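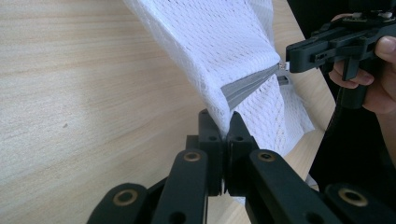
Teaching a Robot to Work a Zipper: What We Did for Our Term Project

Our group picked zippers because we figured everybody else would pick stacking cups (and they did). The plan was to collect 255 examples of two grippers working together on a white mesh bag, then train a small model on them using Vindix, the software our lab at Harkberg already had installed.

Each example is one person holding two hand-held grippers. One pinches the mesh and keeps it still, the other goes for the pull. That sounds easy! I did my first 25 takes and threw out most of them. The pull is tiny, and mesh bunches up the second you look away, so I kept grabbing fabric along with the tape. My fix was to pinch the bag where it narrows, close to the zipper, and keep the tape stretched tight before going anywhere near the pull with the other hand.

We argued a lot about what counts as a good take. I wanted to keep the slow, fumbly ones where you miss the pull and go back for it - the rest of the group wanted only clean ones. We ended up making 2 sets, one clean and one with the fumbles left in, and trained on each.

The set with the fumbles did better. The clean model would miss the pull once and then just keep dragging at nothing, while the other one at least backed up and tried again. Neither was great if the bag got turned around, and I think that's on us for laying it out pretty much the same way every time.

The Pearce room at Larinthorpe has better tables and much better light, so we're moving there in June. I want to try a bag with a stiffer zipper next, and I need to relabel the takes from my first afternoon - half of them say "close" when I meant "open."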